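Vestell Felt Chair Pads, Set of 8

I started making these because my own kitchen chairs were chewing up my floors, and the stick-on dots from the hardware store lasted maybe a week (then I'd find them stuck to my socks!). Vestell pads are thick wool felt with a stitched elastic sleeve, so they slip over the leg and stay put. One set does two chairs.

They fit round or square legs, and I cut and sew every one of them at my little shop in Gorkport.
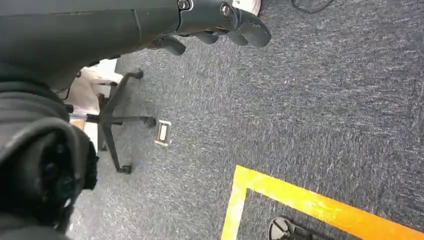
Colors are oatmeal, slate and walnut. Walnut is my favorite, it just disappears on a darker chair. To clean them, pull them off, shake out the crumbs and hand wash in cool water. Please don't put them in the dryer, I've tried it and you'll end up with pads for a dollhouse.

A set of 8 is $18, or $20 with the extra-wide sleeve for chunky legs. Not sure which you need? Measure around the leg and send me a note before you order.

Orders ship on Tuesdays. Walnut in extra-wide is sold out until July.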